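What an Open Day Should Show

Prakitz opened its workshop in Clusthorpe to the public on a Tuesday in July, and I went. The company builds control software for robot arms that handle household goods. It had advertised the day as a chance to see the machines at work, and people came: 117 of us signed the sheet at the door before lunch. I think it was a good open day. I also think most companies in this business would have run it differently, and would have been wrong to.

The usual robot demonstration goes like this. There is a stage or a roped-off area. Music plays. An arm picks up a soda can and hands it to a child, everyone claps, and the next group is brought in. The can is always in the same spot. I have been to several of these over the years and came away from each one knowing very little about what the machine could do on an ordinary day.

Prakitz had no stage. Visitors walked down a corridor into the same room where the staff work during the week, and stood behind a strip of yellow tape on the floor. The session on the schedule was called "clearing the table," and it ran from ten in the morning until four, with a break at noon. The arm had to take dishes and other kitchen items from a white tabletop and move them to a rack at the side. When the table was clear, a technician put things back in a different arrangement and the arm started again.

A monitor on the wall carried the view from the camera at the arm's wrist. I spent more time looking at that than at the arm. The picture was poor. It blurred whenever the arm moved, and it broke up into little blocks along the edges of things. Printed copies of single moments from it were on a side table for people to take home, and I took one. 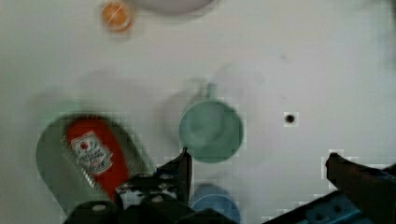 The wrist camera's view of the table: a teal mug between the open fingers, with a red squeeze bottle lying in a dish to the left.

A visitor standing near me said the company should be embarrassed to show video like that. I disagree. A person looking at that picture can make out a mug and a bottle, but cannot read the label on the bottle. The machine has to decide where to put its fingers with that to go on. I would not have understood how hard the job is from a clean promotional film shot by someone with a tripod, and I doubt anyone else in the room would have either.

The second thing Prakitz got right was letting the arm fail in front of us. In the hour I watched, it dropped a cup, stopped twice with its fingers over nothing, and once pushed a plate far enough that the technician had to reach in and pull it back. No one hurried to switch the screen off. The technician reset the table and said what she thought had gone wrong. On the dropped cup, she said the fingers had closed too high on the rim. On one of the stops, she said she didn't know and would look at the recording later.

I have heard the argument against this. A man who sells packing equipment for a firm in Stamholm told me over coffee that the public sees one dropped cup and remembers only that. He said his own firm rehearses a demonstration around 50 times before anyone outside the building sees it. I understand why a salesman would want that. But people at an open day are not all customers. Some live down the street. Some have children who may want to work there, and some have jobs that they think a machine like this may take. Those people deserve to see how the thing works on a normal Tuesday, and a rehearsed routine does not tell them.

That last group was larger than I expected. Three women who work in the kitchen of a hospital on the other side of town had come together on their day off. They asked better questions than anyone else I heard. They wanted to know what the arm does with a plate that still has food on it, whether it can tell a chipped mug from a sound one, and who gets called when it stops at six in the morning. The answers were, in order, that it treats it like any other plate, that it can't, and that this has not been worked out. I thought those were fair answers. I also thought the last one should have been worked out by now, given that the company hopes to place its first arm in a working kitchen next year.

This is where I have a complaint. Prakitz was open about what the arm could and could not do, but it was much less open about numbers. A poster by the entrance said the system had been through 3000 table-clearing runs. It did not say how many of those had finished without a person stepping in. I asked two different members of the staff. One said the figure changed from week to week. The other said it was something the company was not ready to share. If the total can go on a poster, the share that finished without help can go on it too. Without it the large number tells a visitor that the machine has been busy and nothing else.

The same goes for speed. The arm was slow. I don't hold that against it, but there was no clock on the wall and no mention of time on the handout. The women from the hospital kitchen could have said in a moment how long a table like that takes them. Setting the two side by side would have been useful to everyone in the room, including the engineers.

I would compare it with the open day held in spring by Bilgin, which makes sorting lines for warehouses. Bilgin gave visitors a printed sheet with counts of stops, jams and hand corrections for the month before. The demonstration itself was dull and took place behind glass, and most people left early. But I still have the sheet, and I have used it since in talking to people who are thinking of buying.

A good open day would put the two together. Let people stand close to the real work for as long as they like, show them what the machine sees, bad picture and all, and give them the counts to read on the way home. None of this costs much. Prakitz already has the recordings and must already have the figures. It told us there will be another open day next year, and I plan to go. I will ask about the 3000 runs again, and I hope the hospital kitchen staff come back and ask about six in the morning.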